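On Putting a Play Kitchen Back in Order

The play kitchen in our family room has been in service for two years. It began as a single box of toy vegetables ordered through Prunano, and it has since grown into a collection that occupies one low cupboard, two shelves and, on most evenings, the whole of the table. In March it was decided that the collection should be taken out, sorted and put away again according to a written plan. The following is an account of that work, set down for relatives who have asked and for any reader who has a similar table to clear.

The rule adopted at the start was that every item must come out onto the wood before any item goes back. Toy food, dishes, tools and stray parts were all to be treated alike. The orange-brown container with the blue band was assigned to the vegetables, and the plates were to stand in the white dish rack. 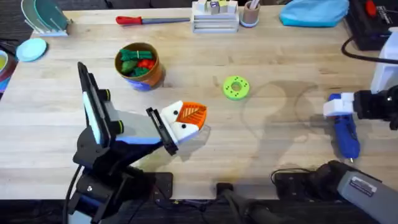 Skarphéðinn Briem

Readers of earlier entries will know that I hold firm views on containers. A container should be open at the top, it should be wide enough for a small hand, and it should hold one kind of thing. The vegetable container meets all of these requirements. The green vegetables go in with their leafy tops upward, so that they can be identified and removed without emptying the rest. The red pepper is kept with them, although my daughter maintains that it belongs with the fruit. Her objection has been noted and will be reviewed in the summer.

Loose pieces present a greater difficulty. The orange leaf with the white veins has never had a settled home. It came in a craft set from Blöndal, together with a number of felt pieces that have not survived, and it has been used at different times as a slice of pizza, a fish and a bookmark. Under the new plan it is classed as a vegetable and will be stored accordingly.

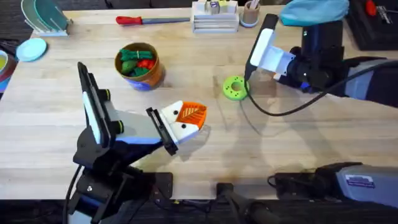 The vegetable container, the orange leaf and the green ring.

The green ring is a similar case. In this household it is a donut, and it is served with breakfast, lunch and dinner. My friend Tsz-kin Wei, who came by on Saturday with a bag of outgrown toys from her own children, proposed that all such items be placed in a single box marked "Bakery." I was at first opposed to the creation of further boxes. After some discussion the proposal was accepted, on the condition that the box be no larger than the one used for the crayons. A suitable one was found in the hall closet - it had previously held a Trostenow tea assortment and still smells faintly of mint.

Tools are a separate matter and must be kept apart from the toys at all times. The blue screwdriver is needed for battery covers and for the hinge on the cupboard door, and it has a way of settling in among the vegetables when the table is full. The same applies to the glue gun.
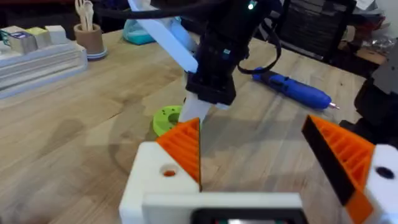 Both are now assigned to the top drawer of the hall dresser, which closes with a catch. I have also moved the spare glue sticks there, a bag of 100 purchased in a moment of optimism. The drawer was measured before anything was placed in it. It is 5 inches deep, and the glue gun can lie flat without difficulty.

Some questions remain open. The small blocks have no fixed place, and it is not clear to me that they belong to the kitchen at all. They have been used as butter, as soap and as money. Tsz-kin recommends a cloth bag with a drawstring. I have looked at the bags sold by Dulatlow and found them well made but too deep, and the search continues.
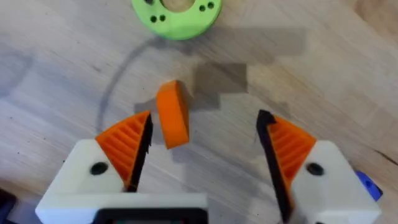

An orange block and the green ring on the tabletop.

The table itself will receive attention next. There are a few darker stains in the wood that predate the toys, and I intend to try a fine sandpaper, 180 grit, on one corner before deciding on the remainder. Advice from readers who have treated light wood would be welcome in the comments, particularly as regards oil.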